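Textile Conservation and Care, Unit 7
Color Loss in Household Textiles: Light, Washing and Abrasion

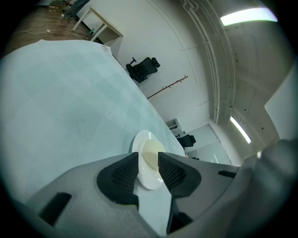 Color loss in a household textile has three main causes: light, washing and mechanical wear. They usually act together, and the first job in any condition report is to separate them as far as the evidence allows. Location is the best guide. Light damage follows exposure, so it is strongest on the surfaces that face a window and weakest inside folds and hems. Wash damage is more or less even over the whole piece. Wear is local. A table covering such as the pale blue-green one shown, with its faint checked pattern and the soft, worn-looking patches near the middle, should be recorded first by the position of those patches and only then by a proposed cause. Keep the two entries separate on the form.

7.1 Light

A dye molecule absorbs light in a particular band and may be broken down by the energy it takes up. Ultraviolet does the most damage per unit of energy, but visible light also fades dyes, and a UV filter on a window does not stop fading. Damage is cumulative and cannot be reversed. For purposes of this course, exposure is treated as the product of illuminance and time:

exposure (lux hours) = illuminance (lux) x time (hours)

Worked figure: a cloth kept at 300 lux for 10 hours receives 3000 lux hours. The same cloth at 50 lux would need 60 hours to receive that exposure. The reciprocal relation holds well enough at ordinary indoor levels. It should not be stretched to direct sun, where heating and drying of the fiber also come in.

Fading is rarely linear. Many dyes lose color quickly at first and then more slowly, so an already faded textile may look stable while its fibers go on weakening. Cotton and linen yellow and become brittle. Silk is worse.

7.2 Washing

Three separate effects are grouped under this heading.

Bleeding: dye that was never fixed leaves the fiber in water. It is heaviest in the first few washes and may stain lighter areas nearby.

Chemical change: oxygen and chlorine bleaches attack the dye itself. Optical brighteners do not remove dye, but they add a bluish cast that makes pale colors read as cleaner and cooler than they are. Check under a UV lamp before writing down a color.

Surface change: loose fiber ends raised by tumbling scatter light, and the cloth looks lighter although little dye has been lost. Students often record this as fading. Wet a small hidden area with deionized water, after a bleed test, and compare. If the depth of color returns while damp, suspect the surface first.

7.3 Abrasion

Wear is found at table edges, corners, fold lines and wherever dishes or forearms rest and move. On yarn-dyed cloth the color runs through the yarn, and abrasion thins the fabric before it changes the shade much. On printed cloth the color sits mostly on one face, and a pale patch can appear while the fabric is still sound. Turn the piece over. A reverse that is as strong as the face points away from a surface print.

Ring-dyed yarns are an intermediate case – the outside of the yarn is colored and the core is light, so wear shows early as a soft, cloudy paling with no clear border.

7.4 Reading a mixed case

The Brekberg sample set, item 546, is a cotton table cover in a woven check. The fold lines are pale on both faces. One half is lighter than the other, with a gradual change between them. The hem allowance, opened at one corner, is a full shade darker than any exposed area. The usual reading is wear at the folds and light over one half, with washing as an even background. Note that the hem gives only a relative reference. It has been washed as often as the rest.

7.5 Laboratory work

Work in groups of 2. Each group takes one Doucette swatch card and one piece from the Amstead box. Do not use the Pledance swatches, which are held for the June assessment. Record illuminance at the bench before unrolling anything. Make a sketch map of the piece with warp direction marked, then enter color readings from face, reverse and hem. Three readings per location, averaged. Cover the textile when it is not being read.

Reports go to In-ho Ji by 4 December 2021. Sketch maps must be in pencil, and the unaveraged readings are to be attached.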